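Two arms and a wallet: a fortnight with the Endo bench kit

4 October 2021

So the Endo arrived! Regular readers will know I've been going on about this kit since the spring, and a few of you have been very patient in the comments while I went quiet. I wasn't sulking. I was screwing things to other things, and then I was sitting on a stool in my own spare room watching a pair of robot arms have a go at a wallet, and I kept forgetting to write any of it down.

For anyone new: Endo is a two-armed bench kit sold by a small outfit called Rathnayake, who used to do repair work on lab equipment and now sell this as their only product. You get two arms, the base beam they bolt on to, the wrist cameras, the cabling, and a box of printed brackets. You supply the table and the computer. They also do an enclosure as an extra, which I bought and will defend further down.

I paid for mine. Rathnayake know I write this blog because I asked them a great many questions before ordering, but they haven't seen this post and they didn't knock anything off.

The build

The manual says a weekend. It took me longer, mostly down to me reading step 18 as though it were step 17 and having to take the left elbow apart again. The instructions are good. They're written by someone who has clearly stood next to a person doing it wrong, and there are little warnings in the margin such as "the other way up" which I came to look out for.

The joints come ready assembled, so what you're doing is fixing links to joints, joints to the base, and then running the cables. I'd expected the cable part to be dull and it was my favourite bit. Everything to the wrists goes through a purple tube that rides along outside the forearm in small clips. I thought the colour was daft when I opened the box. After a few days I was very fond of it, and it has a practical side too: you can see straight away if a tube is about to snag on something. Leave more slack than you think at the wrist. My first attempt was far too tight, and the arm would reach the far side of the table and then stop with a sort of tug, like a dog at the end of its lead.

Dwynwen Craddock came over to help me square the beam to the table (she's built three of these, I've built one) and she had it level in the time it took me to find the kettle. Her advice was to do the bolts up finger tight, move both arms through their full reach by hand, and only then tighten. Please do this. It isn't in the manual and it should be.

The software

Setting up took an evening. There's an installer, it finds the arms, it asks you which one is left and which is right, and it wiggles one so you can be sure. I laughed out loud at the wiggle.

Then you calibrate the cameras, which means holding up a printed card in various places until the program is happy. Mine was not happy for quite a while. The trouble was my overhead light, which threw a shine on the card, and once I'd moved the lamp it went through first time.

You can drive the arms yourself, or record what you do and use the recordings to train them to do it on their own. Rathnayake are plain about how much patience the second part takes. The example jobs that come with the kit are stacking cups and moving a sponge. They're fine, and you'll be bored of them by lunchtime.

Wallets

What I really wanted was to try something soft and thin and annoying. Nilmini Sheikh runs a stall at Plostcombe market selling small leather and fabric goods, and she'd been telling me how long she spends getting purses and wallets ready to sell: open it, take out the packing, put in the card, close it, next. I'm not proposing to replace Nilmini! She'd have something to say about it. But as a test for two hands it's lovely, because one hand has to hold the thing steady and the other has to do the fiddly part, and people don't notice how much they lean on the first one.

I set up a pair of bins at the back for little packets and put the wallet in front, open and flat, within easy reach of both arms.
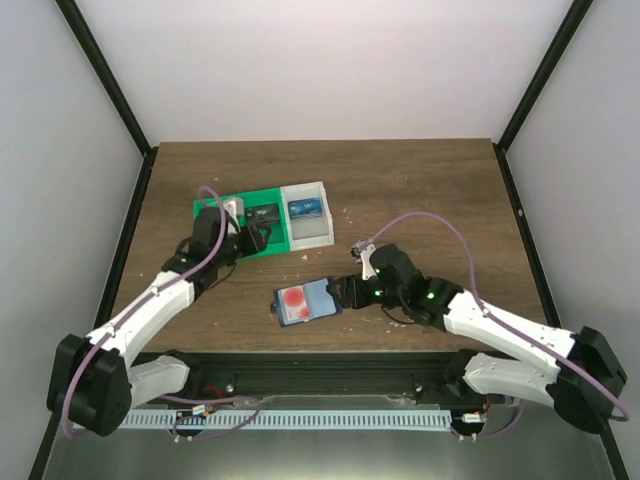
The wallet job on the bench, with the right gripper at the wallet's edge and the left one over the green bin.

The first thing I learned is that wallets slide. On bare wood, with nothing holding them, a gripper coming in from the side will happily shove one along like a curling stone. I'd been so keen on the picking part that I hadn't given any thought to the holding part. Once I slowed the approach right down and brought the fingers in a bit lower, things improved a lot.

The second thing is that thin edges are hard. A gripper finger is much thicker than yours, and the software has a setting for how far it may press down towards the table before it gives up. Out of the box this is very cautious. I nudged it up in tiny steps, holding my breath, with one hand on the stop button. Two steps up was enough for me. I wouldn't go further without a soft mat, and Rathnayake's support person, Moushumi Seneviratne, said the same when I wrote in. She answered the same afternoon, by the way, and attached a drawing.

The third thing is about the cameras. Having one up on a bracket above the wrist gives you a view you'd never get from the side, and for something as flat as a wallet it makes all the difference. What it can't do is see past its own gripper when the fingers are right on top of the work. I ended up bringing the arm in from the side wherever I could, leaving the middle of the wallet in clear view. Obvious once you've watched the recordings back. Not obvious to me before that.

By the end of the first week I had 299 recordings saved. By the end of the second I had 602, a stiff neck, and strong feelings about card slots. Some of those are rubbish and I've marked them as rubbish, and the program lets you leave them out without deleting them. I'd have paid extra for that alone.

How good is it, then?

Driving it by hand, very good indeed. I can get a card out of a wallet with it most of the time, and I'm a clumsy person. The movement is smooth and the two arms feel like a pair. You stop thinking about left and right after an hour or so and just sort of lean in.

On its own, after training, it's patchy, and I find the patchiness fascinating. It's reliable at going to the right place. It's less reliable once it gets there. Now and then it does something so neat that I look round for somebody to tell, and then it'll spend the next go patting the table beside the wallet with great confidence. Anoma Weerakoon, who has had hers since last year, reckons I need more variety in where I put things down, and that I've been too tidy. She's probably right. I've started placing the wallet at more of an angle and it does seem to be helping, though I haven't kept proper notes yet and I'd like to before I say more.

Things I'd change

The brackets. They do the job, but the ones for the cameras take a while to get straight, and I'd like a notch or a mark so you can put one back where it was. At the moment I've got pencil lines.

The cable loops under the wrists. They hang down and brush the table when the arms are low. It hasn't caused me any harm so far, but I don't love it, and I've been eyeing up some soft ties.

The noise is fine. I mention it as two people asked. It's a hum with a bit of a whirr on top, and I can have the radio on at normal volume.

The table needs a wipe more often than you'd imagine. Bits get everywhere with this sort of job, and I'm trying to get into the habit of doing it at the end of every session. I am not yet in the habit.

The enclosure, which I promised to defend. It costs a fair bit for what are plain walls and black posts. But a pale, dull background is exactly what the cameras want, and before it went up my results changed every time the sun moved or I wore a different jumper. If your bench is in a room that people live in, get it. If you've a quiet workshop with steady light, you could hang up a sheet and save the money.

Who it's for

If you want something useful round the house, keep your money and buy a dishwasher. If you like the idea of learning how hard it is to open a wallet, and you can spare a table, I think it's a treat. A school club could do well with one too. Kumudini Kumarasinghe is trying to get one into the after-school group at Driluvgate and has asked me to bring mine along for an afternoon, which will mean taking it off the table and squaring it all up again. Dwynwen, if you're reading, are you free?

Next I'm going to try zips. I've been warned off zips by everyone I've mentioned it to, so expect a post about zips later in October. Questions in the comments as usual, and if anybody has found a good non-slip mat that doesn't shine under a lamp, please tell me which one.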